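Section 4: Before You Record Anything (Two-Arm Table, Simulated)

I wrote this part of the Tadomer guide after watching three new people make the same mess I made in my first month. Sections 1 to 3 got you installed and logged in. Now we get to the rules we work by, and I'd like you to read them all the way through once before you touch a joystick. It takes less time than a pot of coffee!

The rules started out as a page of notes by Pranab Bepari, back when Karkthorpe only had one arm in the sim. Yaneth Ccori and I have been adding to them ever since. The current set is version 14, dated 30 November 2019, and if your copy says anything lower, go get the new one.

4.1 Why we treat the sim like the real thing

You can't hurt yourself on a rendered arm. I know. But anything you practice here, you'll do later at a real table with your hands full and someone talking to you, so we keep one set of habits for both. Same limits, same stop key, same order of steps. If you wouldn't drive the wrist into the wall at a real bench, please don't do it here (yes, even to see what happens).

Note: There is one exception. Resetting the world with the R key is fine in the sim, and there's no such key at the real bench. Don't get too fond of it.

4.2 Wrist view check

Do this at the start of every session and again after any reset.

1. Load the world and wait until the status line says READY. The textures come in last, so give it a moment.

2. Switch to the wrist view of the arm you'll be driving. Name the arm out loud if you're working with a partner. I felt silly doing this for a week and now I can't stop.

3. Open the gripper all the way.

4. Look along the bottom edge of the view for the two fingertips. With the gripper wide open you only get a sliver of each one, dark against the pale table, with lots of bare wood between them. A sliver is enough. If you see one tip and no second one, stop and go to 4.5.

5. Find the line where the plank wall meets the table. It should run straight across and look close to level. If it's clearly tilted, your wrist is rolled, and every move you make from there will come out sideways.

6. Check that nothing is between the fingers before you close them for the first time.
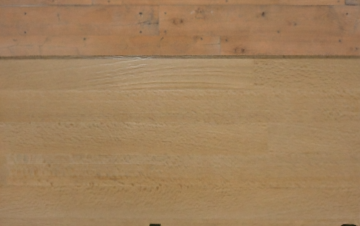

4.3 Setting your limits

Limits live in the Session tab. Set them for each arm separately, because the second arm does not copy the first (I lost an entire afternoon to that one).

1. Put the speed cap at 150. That's millimeters per second, and it's plenty. You can ask Tharindu Gazi for more once you've logged your practice runs, and he'll probably say no the first time.

2. Turn on the keep-out zone around each base. It should cover the mounting plate and the cable connector as well as the column. People draw it too tight and then fold an arm right back over its own connector.

3. Turn on arm-to-arm spacing. Leave the distance at the default.

4. Save the limits, then reopen the tab and read them back. The save button is small and a bit moody.

Caution: Never turn off arm-to-arm spacing to finish a run. If the arms are too close to finish, the run is over. Park, reset, start again.

4.4 Working at the upright panel

The panel jobs are where most of our rules come from, so I'll go slower. You've got one arm reaching over to a tall board on the table and a second arm with nothing to do, and the second arm is the one that gets you in trouble. It's so easy to forget about it!

1. Park the idle arm first. Gripper pointing down, fingers open and empty, well clear of the board.

2. Announce "parked" and let your partner answer before you move the other arm.

3. Bring the working arm in toward the face of the board at the height of the square frame. Come in slowly and keep the wrist off the table.

4. Line up the fingers one above the other, with the upper one at the top corner of the frame and the lower one aimed at the opening.

5. Pause. I mean really take your hand off the stick. Look at the room view and not only the wrist view, since the wrist view tells you nothing about what the rest of the arm is up to.
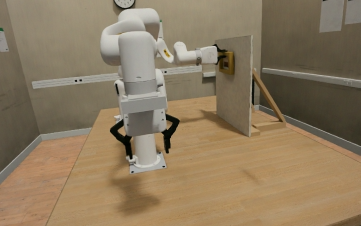

6. When you're happy with the spacing, close in small taps. Don't hold the button down. Corentin Bodin likes to use the slow-close preset for this and that's fine too, as long as you write it in the log.

7. If the board shifts on its support, let go and back straight out the way you came. Don't try to push it back with the gripper.

Note: The yellow warning label on the arm is part of the model. We left it in on purpose, and at the real bench you should know what your labels say before you power up.

4.5 When something looks off

Press the stop key. Do that before you work out what's wrong. Then write down the run number, which arm was moving, and what you expected it to do. Run numbers go up to four digits now, so write 1,319 and not "the one after lunch" (I'm looking at you, Debashish Majumder).

If a fingertip is missing from the wrist view, close and open the gripper once with the arm parked. Still missing? Reload the world. Still missing after that, send the log to Yaneth and use a different station.

Keep the failed runs. Don't delete them, don't rename them, and don't trim the bad part off the end. Old logs roll off by themselves once the folder hits 2,000, and the setting for that is in Section 5.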